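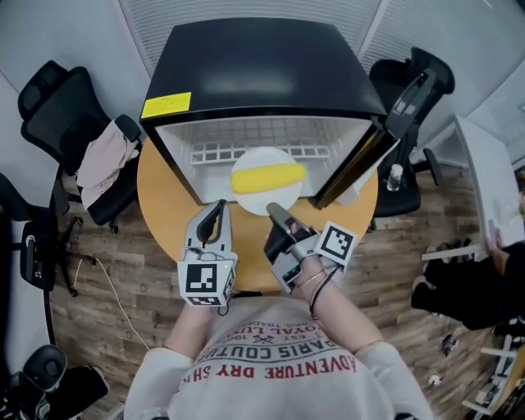
Week 2: Why we still have weekly markets

Reading: Alhassan, chapter 2, plus the Olen handout. It runs to 12 pages, so the bus will do.

A market town needed a right to trade, a road and neighbors who couldn't grow everything. Olen had all three and spent decades suing Dogar over the road.

Terms to know: toll, stallage, forestalling (buying up goods before they reach the market, then looking innocent).

Stallage at Olen was 12 pence a year, and up to 88 stalls paid it. The rest had relatives in the toll house.

For next time: one page on why Dogar moved its fair to September. "To annoy Olen" is correct but will need a source.

Seidu Alhassan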